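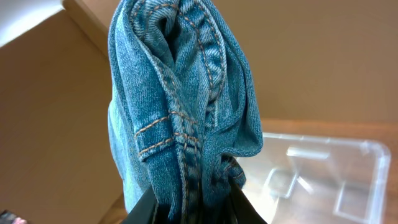

Clikard opens clothing exchange at Drakgate for the month of July

Drakgate - The clothing reuse company Clikard will open its second exchange room in July, on the ground floor of the Drakgate building. Residents can bring clean clothes which they do not wear anymore and take home other pieces of the same kind, without payment.

In its first season the exchange received 3,023 garments. Jeans were the most requested item, followed by T-shirts and children's jackets.

"Denim is strong and it lives long, so it is a pity to keep it in a closet for years," says Alper Keskin, founder of Clikard. "We check the seams, the zipper and the belt loops. If the stitching is good, the jeans go to the next person."

Clothes arrive in cardboard boxes or bags and are sorted by hand. Tops and shirts go into clear plastic bins, so that visitors can see the colors and prints before they start to search inside.

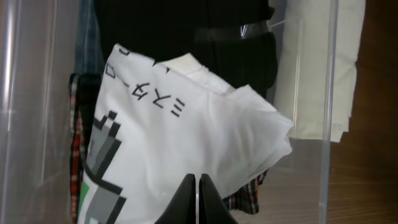
Printed T-shirts are accepted in all designs, also with foreign lettering or game graphics. Plain and checked shirts are welcome too. Clikard asks only that the pieces are washed and have no holes. Underwear and shoes can not be accepted.

The room offers space for 138 bins and was prepared together with the storage supplier Odora. Serpil Çınar, who is responsible for the sorting, expects that the shelves will change quickly in the first weeks - most visitors bring summer clothes at this time of the year.

Each visitor may exchange up to 44 pieces during the month. Registration is made at the entrance and takes a few minutes. Pieces that remain at the end of July will be given to the Altıntaş textile workshop, where they are cut and used for bags and quilts.

Press contact: Serpil Çınar, Clikard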